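June, bag bench, started 4pm

Still on the clear bags for Fendgate. Rudon ones are thin and crinkle at everything, fold at the top edge wont stay put. Table wiped first, grey sheet left along the back, its seam makes a decent line to square up to. One bag out at a time, rest stay in the carton (400 in there, more than enough).

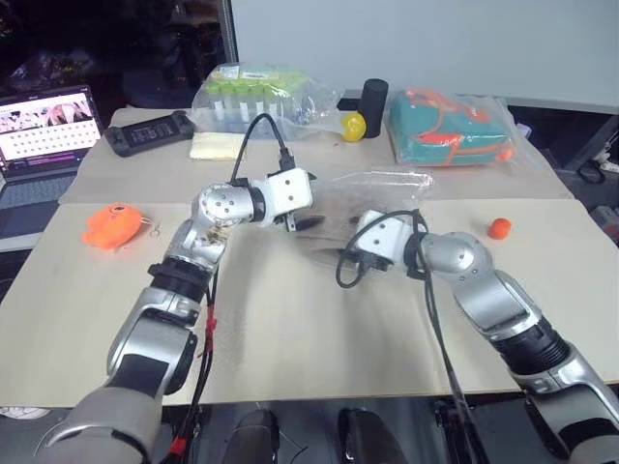

Flattening from the middle outwards is best so far. From a corner it just rucks up. Glare off the plastic a nuisance, hard to tell top layer from bottom. Try the lamp lower?

- Rudon: 30 to do, 16 done
- Brunet: not startd, thicker, 2 packs on the shelf
- Civutine labels: don't use, they pull the film

Want bare table between goes, nothing left lying in the middle. 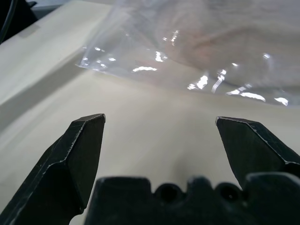
Abelardo Betancur reckons the Brunet bags should go first tomorrow, while the table's freshly wiped, as dust shows up worse on the thick ones. He'd also bin any Rudon with a crease across the opening. Fine by me. Need a bigger bin.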